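Getting More Out of Lemons and Limes

A bag of lemons costs less per lemon than loose ones, but only if you use the bag. I buy one most weeks through the winter, along with a few limes, and these are the habits that keep them from going hard in the back of the fridge.

Storing whole fruit

Lemons left out at room temperature are good for a week, sometimes a little more. After that the skin tightens and the juice goes. In the refrigerator, in a closed zip bag with the air pressed out, they keep close to a month. Limes dry out faster, so they go in the bag the day I get home.

Check the bag every few days. One moldy lemon will spoil the ones touching it. Take it out, wash the others, dry them well and put them in a clean bag.
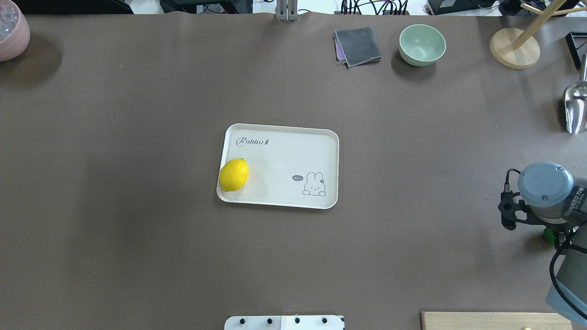 Take out what you need for dinner an hour ahead. Cold fruit is stiff and gives up less juice. I keep a small tray on the table for this, and a lemon sitting on it, like the yellow one against the left rim by the word "Rabbit," is my reminder to cook the fish. Any tray with a raised rim will do, or a shallow bowl. Before cutting, roll the fruit under your palm with some weight on it until it feels softer. If you forgot to take it out, 10 seconds in the microwave does the same job.

Zest first

Always zest before you cut. A whole lemon is easy to hold against a grater and a squeezed half is not. Take only the yellow part and stop when you see white.

If the recipe wants juice and no zest, zest it anyway. Spread it on a plate for an hour, then freeze it in a small jar. It goes into muffins, rice, salad dressing and pancake batter straight from the freezer. The stores in Middale sell dried lemon peel in the spice aisle, but it tastes flat next to this.
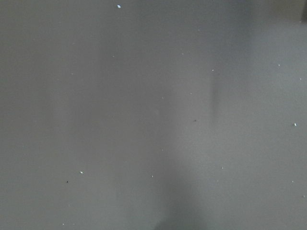

Lime zest freezes too, though the color dulls after a month or so. The flavor is still fine in a marinade or a pot of black beans. Label the jars. Frozen lemon and lime zest look more alike than you would think.

Juice in the freezer

When the bag is getting old, juice all of it at once. Strain out the seeds, pour the juice into an ice cube tray and freeze overnight. Move the cubes to a freezer bag. In my tray one cube comes to 2 tablespoons, but trays vary, so measure yours with water before you start.

Use the cubes within four months. They are good in soups, sauces and iced tea. For a pie I still squeeze fresh.
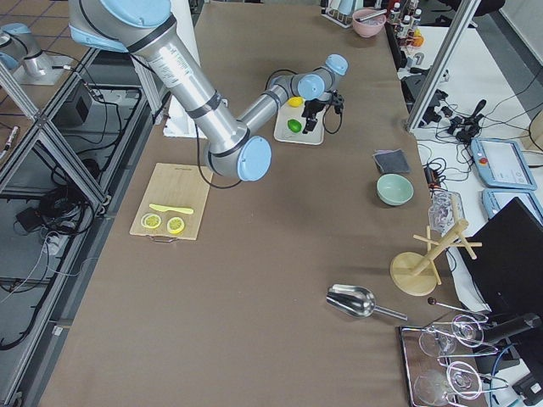 A lemon and a lime on the white tray.

Swapping one for the other

In most dinners you can trade them evenly. Lime is sharper and a bit bitter, so start with less and taste. I would not swap in lemon bars or key lime pie.

Bottled juice is all right for a marinade. If you are canning, follow the recipe exactly. Many call for bottled juice because its acidity is consistent, and fresh is not a safe substitute there.

Leftover halves

Put a cut half face down on a saucer in the fridge and use it in two days. A squeezed half still has some use:

Rub it over a cutting board with coarse salt to get rid of onion smell, then rinse.
Simmer it in a cup of water in the microwave for 3 minutes, leave the door shut for 5 more, and wipe the walls.
Drop it in the pot when you boil shrimp.

Keep lemon off marble and other natural stone. The acid leaves dull spots that do not wipe away.

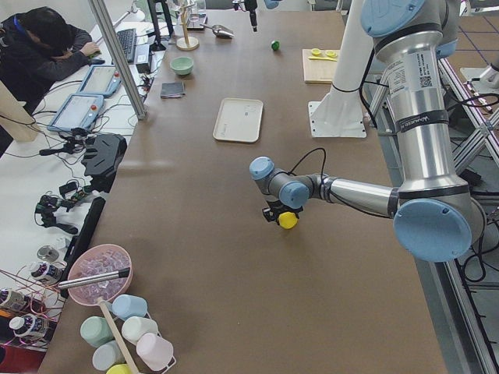
Yellow at the front, green farther back.

Peels can go in the compost if you chop them. Whole halves sit there for months. I fill a bowl by the sink and chop everything at the end of the day with an old knife.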